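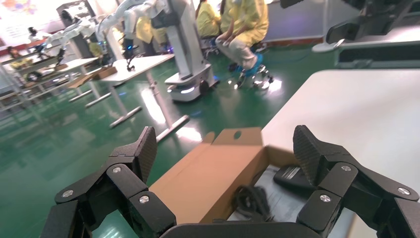
We got back from Gostley late on Saturday and I still have sand in one shoe. Before I forget the details I want to put down the practical part of the trip, mainly for the two people who asked me how we got there without a car.

The short version is train to Pendau, ferry to Gostley, and then the island bus. The long version has more waiting in it.

The train was fine. Pendau station is small and the ferry dock is a 7 minute walk downhill, past a bakery and a shop that sells rope. Buy food at the bakery. The snack bar on the ferry was closed both ways for us, and the man at the dock told me it had been closed since spring. I had a cheese roll and a slice of plum cake and was glad of both.

You need to book the ferry ahead in July. We didn't, and we stood by the gate for two hours while people with tickets walked past us. We got on the third boat. If you have a bike with you, you also need a bike ticket, and those run out first.

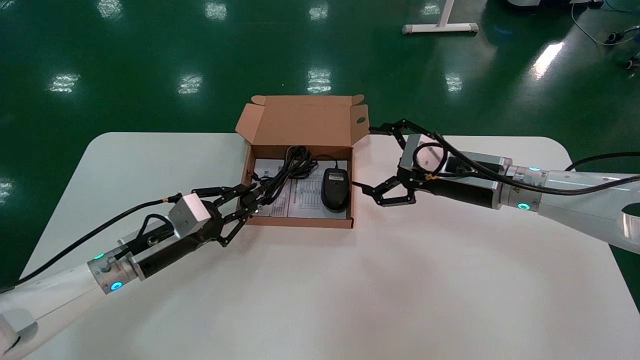
Wired mouse in its box, with the cable and the printed sheet.

The crossing takes a little under an hour. Sit on the left going out if you want to see the lighthouse. I sat on the right and saw water. It was windy enough that my wife went inside after ten minutes, and I followed her after fifteen.

We stayed at the Ladefoged, the yellow guesthouse at the top of the harbor road. It has eleven rooms and one of them was ours for five nights. The bed was good. The shower took a long time to warm up, so I learned to turn it on and then go brush my teeth. Breakfast was bread, eggs, two kinds of cheese and a fish paste I didn't get along with. Corentin Lacroix runs the front desk and most other things there too. He drew us a walking map on the back of a receipt and we used it every day. It was better than the printed one from the ferry office, which leaves off the whole north end.

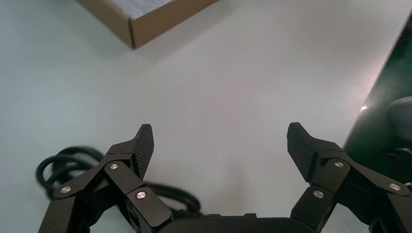

The north end is where you should go. There's a path from the church that follows the cliff for a few miles and comes down at a beach with gray pebbles and a row of old boat sheds. We had it to ourselves on the first day and shared it with a school group on the second. Wear real shoes. I wore sandals the first time and had to stop a lot.

The museum in town is one large room. It says on the door that Gostley once had 3,750 people living on it, nearly all of them from fishing families. Now it's closer to 1,000, and a good many of those leave in winter. There are photos of the harbor full of boats and a long case of knots. I liked the knots. Admission was 3 coins in a jar.

For dinner we ate at the Homosell four nights out of five. It's the place with the green awning by the fuel pump. They do a fish soup, a fried fish, and a potato dish with onions that I would go back for. On the fifth night it was closed, so we bought crackers and smoked mackerel at the grocery and ate on the harbor wall until it got cold.
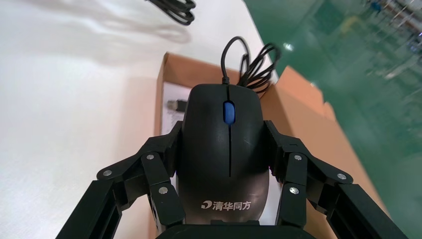 The bus is worth a word. It goes around the island in one direction only, so if your stop is just behind you, you're going to ride nearly the whole loop. We did this twice. The driver takes cash and doesn't like large bills. The last one leaves the church at 6:40 in the evening, and after that you walk.

Things I'd pack next time: a windbreaker, a flashlight for the harbor road, and earplugs for the gulls, which start at four. Things I carried and never used: swim trunks, a second sweater, and a novel.

I have more notes on the walk out to the lighthouse and on the boat trip we tried to take, which was called off for fog. I'll put those up later this week once I've done the laundry.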